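About us

Drikent is a small company for stone countertops. We started with one saw and one truck, and in the first years we made mostly window sills and stairs. Kitchens came later, when a builder from Treden asked us for help with his houses and was satisfied with the result. Today kitchens are the biggest part of our work.

How we work

We come to your home and measure everything ourselves. After this you visit our yard and choose your own slab – not a small sample, the real piece. We keep 93 kinds of stone in stock. If you like to come after work, on Wednesday we are open until 7 p.m.

Last year we finished 226 kitchens and also the counters for two bakeries. The workshop has now 760 square meters, and the new polishing line is running there from February.

Corners and sinks

An L-shaped top is made usually from two slabs, so there will be a seam. We show you on the drawing where it goes before we cut. Many customers with black marble ask for a white sink with two basins, and we are glad to make the cutout for it.
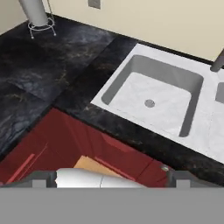
Care and repairs

Please do not use vinegar or lemon on marble. For small scratches call us, we can often polish them in your kitchen. Old customers of Drikent pay only for the travel.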